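## 3. The small drawer unit and its setting

The tabletop drawer unit is the least studied piece of storage in the small home. Wardrobes, kitchen cabinets and shelving have a long literature, and furniture makers test them to published standards. The small unit that stands on a desk or a side table falls between furniture and stationery. People buy it without much thought, put it where there is room, and then open and close it many times a day for years.

Our interest in it came out of the Storville household survey, where 3,569 respondents listed the places in which they kept small items such as keys, batteries, thread, medicine and receipts. Drawers on top of other furniture were named more often than drawers built into furniture. The survey did not ask how these units were used, or what they stood on. The present section deals with those two points.

### 3.1 Choice of unit and surface

We worked with plain white units of the kind sold for desks and sewing tables. The drawers are shallow, and there are no labels on the fronts. Units of this kind are light when empty, and most of the complaints we collected in interviews go back to that. A light unit moves when a drawer sticks. It can also tip forward when a full drawer is pulled out too far, although only a few people told us this had happened to them.

The surface matters as much as the unit. Of the 125 households visited by Lamai Phetsri and Yu-na Shim, 37 kept the unit on some kind of cloth. The reasons given were ordinary ones. The cloth protected the table, or hid it, or had been there already. A cloth changes the way a unit stands, though. Fabric gathers under the corners, and the base no longer sits level on the table.
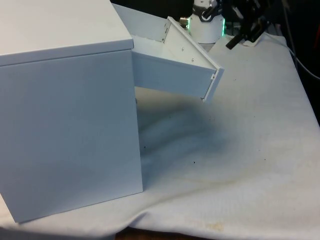 An open drawer shifts the load toward the front edge of the base. On bare wood this makes little difference until the drawer is well out. On fabric the back of the base can rise a little sooner, and the person opening the drawer tends to answer by putting the other hand on top of the unit. We saw this two-handed opening in most of the homes with cloth-covered tables. Few people knew they did it. One woman who kept her sewing things this way said she had never opened the thread drawer with one hand and had not thought about why.

Closing is simpler. The usual motion is a push with the flat of the fingers, often while looking elsewhere. When the unit stands on cloth, a hard push moves the whole unit back, and the cloth goes with it. Over a week or so the unit travels toward the wall. Several households had a fixed habit of pulling it forward again, generally on the day the table was cleaned.

### 3.2 Handles and fronts

Handles on cheap units are of two main types, the attached knob and the recess. Recessed pulls keep the front flat, so nothing catches on a sleeve, and the same type is common on full-size cabinet doors. They ask for more of the fingers than a knob does. The tips have to enter the recess and bend, and older respondents brought this up without being asked.
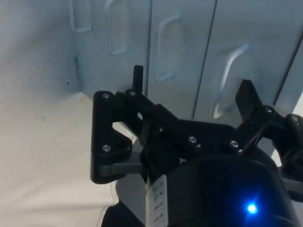 Gil-soo Koo, who carried out the interviews with people over seventy, noted three ways around a difficult recess. Some left the drawer slightly open at all times. Some tied a loop of ribbon or string through a hole in the front. The rest gripped the top edge of the drawer front, where the gap allowed it. The third method depends on the spacing between drawers. If the seams are thin and the fronts sit flush, there is nothing to hold.

Drawer position also matters. The top drawer is used most, in our material as in earlier work on desks. It is also the drawer whose contents are least likely to belong together. Respondents described it as the place for things that had just come into the house or were about to leave it. The bottom drawer held documents and spare parts. The middle drawers were the ones people had trouble recalling, and eight respondents were surprised by what they found when they opened theirs during the visit.

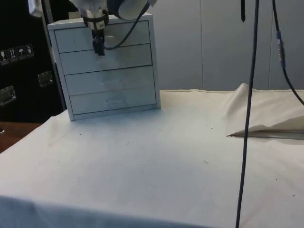
**Figure 4.** Four-drawer unit on a cloth-covered table, all drawers closed.

The closed unit gives no clue to what is inside it. Respondents who put labels on the fronts generally did so in the first month or never. Those who used no labels relied on position alone, and this worked well with four drawers or fewer. With six or more, people opened the wrong drawer often enough to mention it.

### 3.3 The cloth as part of the arrangement

We had first treated the cloth as background. After the first round of visits we recorded it separately, noting the fabric, the overhang at the front and whether the cloth was ever straightened. Straightening was done in one of two ways. The more thorough way was to lift the unit off, shake the cloth out and lay it again. The quicker way was to leave the unit in place, pinch the fabric at one point and draw it away from the unit. The quick way was by far the more common. It takes out the fold that troubled the person but usually leaves smaller creases near the base, and it does nothing for the fabric under the unit.

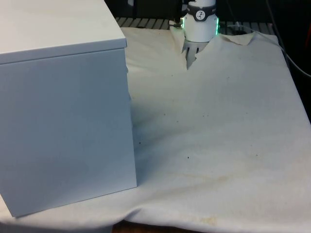
*Janano, March*

The notes from the second round of visits were written up here by Fiorella Longo and Ye-ji Shin, and they change the account in one respect. In the first round we had taken a wrinkled cloth as a sign that the unit was in heavy use. The second round did not bear this out. Some of the most heavily used units stood on cloths that were pulled straight every evening, and some of the most creased cloths lay under units opened once or twice a month. Crumbs, specks and small stains were no better as a guide. They told us how the table was used and little about the drawers.

The better sign was the position of the unit. A unit in daily use stood at a slight angle to the table edge, turned toward the chair or toward the door. Owners seldom remembered turning it. When we asked them to place the unit where they thought it belonged, most set it square to the edge, and in the homes we could return to, it was at an angle again on the second visit.

Weight in the lower drawers reduced the turning. Households that kept paper or tools at the bottom had steadier units and used one hand more often. The effect of moving heavy items downward on purpose is taken up in Section 4, together with the non-slip mats tried in the Baek apartments.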